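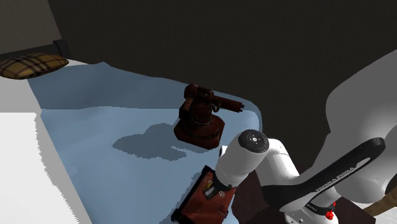 How often should a furnished rental bedroom be inspected?

At every change of guest, using the short list, and twice a year using the long list below. The long list takes longer because the bed has to come away from the wall and the mattress has to be lifted.

# Bedroom safety checklist, Dolel guest house

Inspected: Saturday, July 2, 2022
Inspector: Zawadi Mussa
Second reader: Radoslava Koubek
Last long inspection before this one: signed by Kibet Ogola

Marks used: OK, FIX (before the next guest), WATCH (look again at the next change of guest), N/A.

## 1. Bed and mattress

- [x] Frame bolts tight at all corners - OK. Foot end in Room 2 took a quarter turn. Same bolt as last time, so I put a lock washer on it.
- [x] Slats whole and seated - OK. One slat in the back room has an old crack that has been glued. It held my weight. WATCH.
- [x] Headboard fixed, no movement when pushed - FIX in Room 2. The left bracket screw turns without biting. Needs a longer screw or a plug.
- [x] Mattress seams and piping checked for bedbugs, top and underside - OK. No spots, no shed skins. Checked with a flashlight and an old plastic card run along the piping.
- [x] Mattress label present and readable - OK in Room 2. Missing in the back room. Joyce Kombo has the purchase papers and will put a copy in the binder.
- [x] Protector fits and has no tears - FIX. Back room protector is split at one corner. Replace it, don't sew it.

Comment (R. Koubek): The protector was bought in May and should not have split yet. Please check that it is the right depth for that mattress before ordering the same one again.

## 2. Smoke and carbon monoxide alarms

- [x] Smoke alarm in each bedroom, test button pressed - OK, both sounded.
- [x] Date on the back of the alarm is within the maker's limit - OK.
- [x] Carbon monoxide alarm in the hallway outside the bedrooms - OK.
- [x] Alarm heard with bedroom doors closed - WATCH. The hallway alarm is faint in the back room if the fan is on. I stood by the bed with the door shut and could hear it, but I was listening for it.

Comment (R. Koubek): I would rather not leave this at WATCH. Ask Mosoti for a price on linking the alarms.

Reply (Z. Mussa): Asked. Waiting to hear.

## 3. Windows and way out

- [x] Window opens fully without tools - OK in Room 2. Back room sash sticks halfway and needs a hard push. FIX.
- [x] Window stays open by itself - OK.
- [x] Path from bed to door clear in the dark - OK. The luggage rack has been moved to the other side of the door. Leave it there.
- [x] Blind cords tied up or cordless - OK. The cleat in Room 2 was loose and I tightened it.
- [x] Exit map on back of door - FIX. The map still shows the old side door, which has been bricked up. Mercy Nyanda is redrawing it.

## 4. Electrical

- [x] Outlets tight, plates not cracked - OK.
- [x] No cord under a rug or pinched behind the bed - FIX in the back room. The lamp cord was caught between the bed leg and the baseboard. I freed it and the jacket is flattened. Lamp taken out of use.
- [x] Bedside lamps marked with bulb limit and fitted with the right bulb - OK for the lamps that are left.
- [x] Space heater - N/A, stored until fall. Check the tip switch before it goes back in.
- [x] Power strips - none found, and none should be used. Guests may ask. Offer the Vidow charger from the front desk.

## 5. Furniture and floor

- [x] Dresser and wardrobe strapped to the wall - OK. Straps pulled by hand.
- [x] Mirror hung on two fixings - OK.
- [x] Shelf above the bed, if any, holds nothing heavy - N/A.
- [x] Rug has a pad and lies flat - WATCH. One edge is starting to curl by the wardrobe.
- [x] Floorboards free of splinters and raised nails - OK. One nail set down near the closet.

Comment (M. Nyanda): The rug has been turned end for end twice already. I think it's time to budget for a new one.

## 6. Work to be done

| Item | Room | Who | Due |
|---|---|---|---|
| Headboard bracket screw | 2 | Kibet Ogola | Before next guest |
| Mattress protector | Back | Joyce Kombo | Before next guest |
| Window sash | Back | Kibet Ogola | Before next guest |
| Exit map | Both | Mercy Nyanda | Before next guest |
| Bedside lamp | Back | Joyce Kombo | Before next guest |
| Price for linked alarms | Both | Zawadi Mussa | Open |

The sash needs planing, and the bare wood should be sealed the same day. Dirnen delivered the sealer and it's on the top shelf in the utility room. Read the can for drying time - the room can't be let until the smell has gone.

Tick items off on the paper copy in the binder first, then here. Add your initials next to the tick. If you open a wall plate or take anything apart, write down what you found even if it was fine.

K.O. - bracket screw done, used a plug. Sash still to do.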